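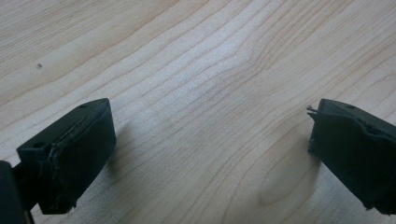

4.2 Comprobación de la pinza manual antes de cada turno

1. Apoye la pinza sobre una superficie despejada y ábrala hasta el tope.
2. Revise las almohadillas de ambos dedos. Anote en el registro los bordes deshilachados, los pliegues y las fibras sueltas.
3. Cierre y abra la pinza 5 veces sin carga. El recorrido debe ser simétrico.
4. Revise el apriete de los tornillos de los dedos.

PRECAUCIÓN: no recorte las fibras sueltas con la almohadilla montada. Retírela primero y siga la ficha 209.

4.3 Agarre de piezas tubulares

1. Centre el tubo entre las dos almohadillas antes de cerrar.
2. Cierre hasta que ambas hagan contacto. No gire la muñeca con la pinza cerrada.
3. Mantenga los dedos alejados de bridas y collarines.
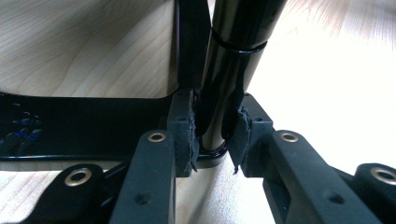 ¿Cada cuánto se sustituyen las almohadillas?
Cada 1000 ciclos de cierre, o antes si la inspección a los 600 ciclos muestra desgaste en la cara de contacto. Se cambian siempre por parejas.

4.4 Agarre de textiles

1. Extienda o doble la tela sobre la mesa y tome un pliegue entre los dos dedos.
2. Cierre despacio. El tejido debe quedar comprimido entre las caras internas, sin entrar en las articulaciones.
3. Levante en vertical. No arrastre la tela por la mesa.

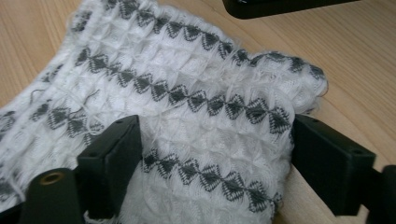

Foto: Hertta Vainio / Toivonen

NOTA: los tejidos con relieve, como el de celdas blancas con rombos grises, sueltan pelusa. Limpie las almohadillas con un cepillo seco al cambiar de tela.

Las desviaciones de este procedimiento requieren la autorización escrita de Tyyne Kinnunen (Toivonen, sede de Fomberg).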